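2025年7月3日 Culholm 作業室ノート
ブロック仕分け、続き

朝から机の上を広げて再開。Plillmont の貸出箱に入れる分の組み立てブロック。前の分は Theresia が途中まで袋で色分けしてくれていたが、袋だと中が見えない、出すたびに口を開け直す、で結局遅い。今日からコンテナに直接入れる方式に変更。

在庫は台帳だと2,000個近く。台帳は12月に書いたきりで、その後に返ってきた箱の分が入っていない。なので台帳の数字は信じないこと。数え直しは仕分けが済んでから。いま数えても混ざる。

やること
・色ごとにコンテナへ
・割れ、噛み跡、ベタつきは別の皿
・他社の互換品らしきもの、はまりが固いものも別の皿(皿は分けて)
・貸出箱1つ分ずつの小分けは後日

コンテナは Karner の棚から下ろしてきた、口が斜めに開いているやつ。棚に差すための形だが机に直置きでも使える。前が低いので手が入れやすい。そのかわり欲張って盛ると前からこぼれる。午前中に青をこぼした。床まで行ったのは拾ったつもりだが、棚の下はまだ見ていない。

コンテナの色と中身の色を合わせた。ラベルを書かなくて済むし、手伝いに来た人に説明する時間がゼロになる。置き場所の順番も固定。毎回ここで迷うと手が止まるので順番は変えないでほしい。

机の奥はポーチとチューブと小箱が並んでいるが、作業には手前側だけで足りる。奥まで使うと腕が届かない。
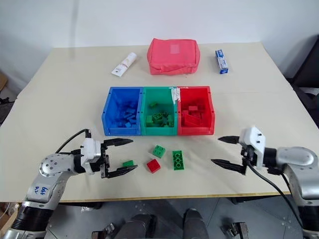
並び順:左から青、緑、赤。緑と赤の境目に白テープ。

テープの件。最初は何も貼らずに並べただけだった。赤に手を突っ込むたびにコンテナがずれて、隙間にブロックが落ちる。薄い板ものがとくに落ちる。両面テープを試したが、剥がすときに糊が残ったのでやめた。白の普通のテープを上から渡して貼るだけで十分。剥がすときは端からゆっくり。棚に戻す前に必ず剥がすこと、前回貼ったまま棚に差して引っかかった。

仕分けの手順メモ(次の人用、自分用)

一度に机に出すのは少しだけ。コンテナの前に数個転がっているくらいがいちばん早い。山を作ってから選ぶと目が泳ぐ。午前の前半は山でやって、後半は少しずつでやってみたが、後半のほうが明らかに楽だった。時間は計っていない。計ればよかった。

手に取る→色を見る→裏を見る→入れる。裏を見るのを飛ばしがち。中に紙くずや砂が詰まっているのがある。楊枝で取れるものはその場で取る。取れないものは洗い行き。

長いもので横に穴が通っているタイプ(軸を通すやつ)は、とりあえず色で分けてしまってよい。Annelies は穴あきだけ別にしたい派。気持ちは分かるが、いま分類の軸を増やすと終わらない。色が済んでから、色ごとに穴あきを抜く。この順番で合意済み、のはず。あとで確認。

板もの(背の低いの)は大きいやつだけ立てて入れる。寝かせるとその下に小さいのが隠れて、後で出すとき全部ひっくり返すことになる。小さい板は気にしない。

くっついたままのブロックは外してから入れる。爪でやらない。ブロック外しの道具が引き出しの右側にあるので使う。Lesego が前に歯で外そうとして怒られていた。あれは本当にやめてほしい、返却品なので。

色の境目で迷うもの
・青緑っぽいの → 緑に入れる
・くすんだ青 → 青。日焼けかもしれないが元の色で考える
・朱色、オレンジ寄り → 保留皿。赤には入れない
・透明のもの → 全部保留

青緑については昼に少し揉めた。Geeta Bhardwaj は青に入れたいと言っていた。並べて比べると確かに光の加減でどちらにも見える。窓側で見ると青、机の真ん中で見ると緑。決めの問題なので緑で統一した。異議があればこのページの余白に書いてください。口頭だと忘れる。

あと困ったのが、青のコンテナに青のブロックを入れると見えにくいこと。入れ物の色と中身の色が同じなので、底の方に残っているのかどうか上からだと分からない。空だと思って重ねたら中に残っていた、が一回。重ねる前に手で底を触る。色合わせ方式の弱点。白い紙を底に敷いてみる案あり、明日試す。紙だと端がめくれるかも。薄いフェルトの端切れが Rainer の箱に残っていたはずなので、それでもいい。

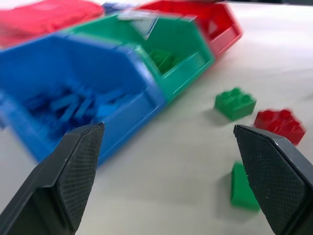

で、フェルトだと埃が付くのでやはり紙か。どちらにしても底の形に合わせて切らないといけない。型紙を一枚作って、後は重ねて切る。コンテナは全部同じ大きさではないので型紙は大小いるかもしれない。測ってから決める。

机の高さは今のままで座っても立ってもできる。ただコンテナの口が自分の方を向いていないと、前の縁に手の甲が当たる。向きを揃えること。些細だが50個も入れると甲が赤くなる。

洗いについて
洗濯ネットに入れてぬるま湯、中性洗剤。60度のお湯は絶対に使わない、去年それで板ものを反らせた。反った板は見た目では分からず、組んだとき端が浮く。机に置いて角を押してカタつくかで確認できる。反っているものは貸出に回さない。練習用の箱行き。
乾かすのはタオルの上、穴を下にして並べる。風を当てると早いが小さいのが飛ぶ。網の上にもう一枚網をかぶせておけば飛ばない。生乾きのまま箱に入れると臭う。一晩では足りないことが多いので2日見ておくこと。

保留皿の現状
噛み跡がひどいもの、いくつか。浅いものは戻した。基準があいまい。指でなぞってザラつくなら除外、見えるだけなら可、ということにしたい。小さい子の手に渡るので、ささくれが立っているものは迷わず外す。
はまりが固いもの。互換品だと思うが刻印が読めない。ルーペ借りてくること。固いだけなら使えるが、外すとき相手のブロックを傷める。
用途不明の部品。丸い輪っか、ゴムの切れ端、どこかの玩具のタイヤ。ブロックですらないものもある。捨てずに一つの袋へ。持ち主から問い合わせが来ることがある、前はタイヤひとつで電話が来た。

足りなさそうな色
赤の四つポッチの正方形が少ない気がする。見本の家の組み立て図で屋根に大量に使うのがこれ。青は何でも余っている。屋根を青にすれば済む話だが、図が赤で印刷されている。図の刷り直しは予算的に無理なので、赤を買い足すか、図に「青でも可」のシールを貼るか。シールの方が安い。次の打合せで出す。
緑の小さいのも減りが早い。草や木の部分に使うのと、単に小さくて無くなりやすいのと両方だと思う。返却時の確認表に小さい緑の欄を足したい。欄を増やすと記入してもらえなくなるので、何か一つ消して入れ替える。消すなら「外箱の汚れ」欄。書いた人を見たことがない。

小分けの袋
チャック袋は口が弱い。貸出三回で裂ける。布の巾着は丈夫だが中が見えない。ファスナー付きの四角いポーチなら自立するし口が大きく開くので出し入れは楽。ただ単価。見積もりだけ取っておく。色ごとに一つは要らない、組み立て図ひとつにつき一つでいい。

午後の続き
残りの袋を開けた。混ざり方が朝のよりひどい。色分け済と書いてあるのに中に別の色が普通に入っている。書いた人の字には見覚えがあるが書かない。袋の表示は信用しないで全部見直す、に変更。その分遅れる。
最後の方はもう赤と緑だけを交互に置いていく感じになって、だいぶ単調。こういうとき入れ間違いが出る。休憩を挟むか、途中で青に切り替えるかするとよい。入れ間違いは青コンテナの中の緑がいちばん見つけにくかった。赤の中の緑はすぐ分かる。コンテナ前に残した分も、終わる前に全部どこかに入れること。「あとで」と置いたものは翌朝なんの保留か分からくなる。 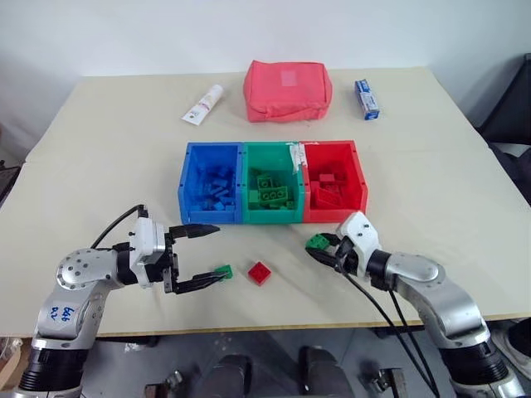 Hwa-young Kwak の書き込み:色で分けるのは賛成だけど、貸出箱に詰めるときは色じゃなくて形で探すでしょう。組み立て図の順に「四角い四つポッチを赤で」と拾っていくと、コンテナの中をずっとかき回すことになる。色分けが済んだら、各色の中で大きいのと小さいのだけでも分けませんか。仕切りは厚紙で足りると思います。青緑は緑で異議なし。

→ 返事。仕切り、やってみる。ただ前の口が斜めなので厚紙が前に滑って倒れそう。側面に軽くテープで留めるか、L字に折って底に寝かせるか。底紙の型紙と一体にして、真ん中で立ち上げれば一度に済むかも。明日、赤で試作。赤は量が少なめなので出し入れが楽。
大小の境は、ポッチ四つまでが小、それより多いのが大、でどうでしょう。長い穴あきは大の側。板ものは大きさに関係なくもめそうなので、いったんポッチ数どおりで。

Annelies Mayrhofer からも帰り際に、穴あきは大の側に寄せてくれるなら別にしなくてもいいとのこと。助かる。

片付け
コンテナは中身を入れたまま机の上。棚に戻していないのでテープもそのまま。勝手に重ねないでください。保留の皿は混ざらないよう離して置き、上に紙をかけてある。紙には鉛筆で中身を書いた。
床は掃いた。ちりとりの中を捨てる前に必ず見ること、小さい緑が入っていた。

明日
底紙の型紙、コンテナの内寸を測る
赤で仕切りの試作
棚の下(青が落ちているはず)
ルーペ、刻印の確認
ポーチの見積もり、Theresia に頼む
「青でも可」シールの文面、字を大きく
洗いネットが一枚破れている、買う
数え直しは色が全部終わってから。それまで台帳には書き込まない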